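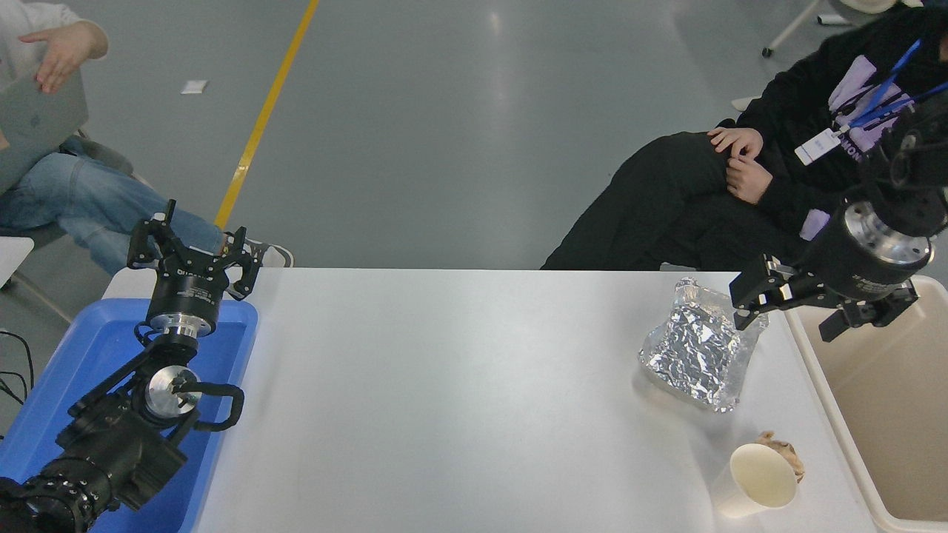 Bench two, both arms, left base in the blue tray.

September 27, 2024
Vullero ledger migration, old desktop file to Sang

Third attempt at the import. Source is the Cirano file Gladys has kept since the old accounting PC, opened in the Windows 7 VM and exported as QIF, one file per account. 2,835 transactions in the register view, all accounts. Sang reports 892 rejected on the first pass, nearly all from the two checking accounts.

Cause of most rejects: date format. Cirano writes years after 1999 with an apostrophe (5/14'09), and Sang reads the apostrophe as a text delimiter and drops the record. Ran a sed replace on the exported files and imported again into a blank ledger. Rejects down to 270.

The remaining 270 are split transactions. Sang wants the split lines to total the parent exactly. Cirano rounds each split for display and exports the rounded value, so some parents are off by a cent. Dennis Wanyama suggested turning on "post difference to suspense" in the import profile. Tried it on a copy. All rows load, suspense account ends at $0.50. Acceptable to me, but Gladys Rotich has to sign off before it goes in the real ledger.

Other notes:
VM needs at least 2 GB or Cirano hangs on the export dialog. No error, just a gray window.
Do not let Cirano "repair" the file on open. It did this in May and renumbered the categories.
Transfers between accounts come in twice if both sides are imported. Import checking first, then set Sang to match transfers before loading savings.
Memo field is cut at 50 characters. Old invoice references are often past that point – keep the original file.

Flistside backup job ran before the import, copy verified by checksum. VM snapshot taken after the clean export, named pre-splits.

Open:
Closing balances by year, Cirano against Sang. Checked 2009 and 2010, both match. Rest still to do.
Ask Dennis whether the import profile can be saved per user or only per machine.
Payee list has duplicates that differ only by trailing spaces. Trim before the final run.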